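Pince à main Kelmendi : mon avis après l'avoir montée et réglée

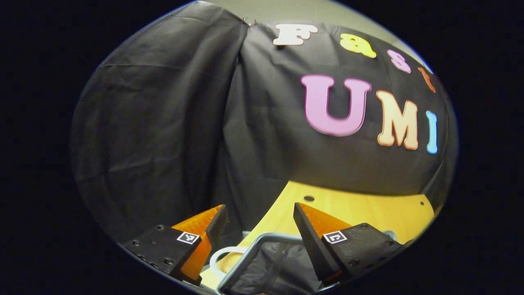 Je l'ai prise pour apprendre des gestes de rangement à notre petit bras de table, et je commence par ce qui m'a plu : le montage ! Deux doigts à visser, les patins à glisser, les marqueurs à coller bien à plat (prenez votre temps, un coin qui rebique et la mesure d'ouverture saute). J'ai mis 35 minutes, café compris.

L'étalonnage, c'est une autre histoire. La notice tient en 2 pages et oublie de dire qu'il faut ouvrir les doigts à fond avant de lancer la mesure. C'est Senad Kadrić, du forum Masmont, qui m'a dépannée, merci à lui. Depuis, j'en suis à 200 prises et je refais le réglage chaque matin, ça va vite.

Côté table, un plateau clair et un fond noir mat me suffisent. Un tissu bien tendu, c'est mieux, les plis accrochent la lumière.

Entretien : chiffon sec sur les patins, un coup de tournevis sur les blocs noirs chaque semaine. Les vis du doigt gauche se desserrent plus que les autres chez moi, je ne sais pas pourquoi. Payée 94 euros d'occasion, je la rachèterais, mais avec un jeu de patins de rechange dans la boîte, s'il vous plaît !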